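**Planner stalls in pregrasp, wrist view only**

**ekarabulut:** Dekatum sim, door task. Approach fine, then the planner sits there replanning till it times out at 600 steps. 19 of 72 runs last night. Same seed sometimes passes. Anyone?

**soylu_e:** collision margin. Always the margin. Drop it

**ekarabulut:** Dropped it twice, no change. Wrist cam render from a stalled run:
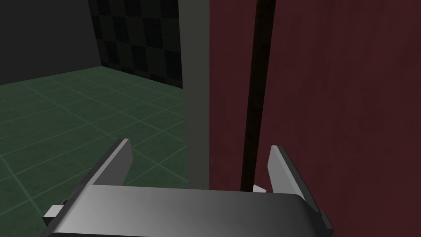

Stall check only looks at joint velocity, so a slow replan and a dead one look the same to it. I'd like it to use the goal distance as well. Fingers are already wide open at this point and the dark strip in the red is right there behind them, so pregrasp shoud have handed over by now IMO.

**ilgin_k:** disagree, open fingers tell you nothing about handover. Log the state machine

**soylu_e:** still say margin

**ilgin_k:** Erdal it's not the margin. We had this on Skernlow in January — goal pose in the wrong frame after reset, planner chasing its own tail

**ekarabulut:** hm. Reset does re-parent the camera. Will print the tf at step 375 and teh one before, back later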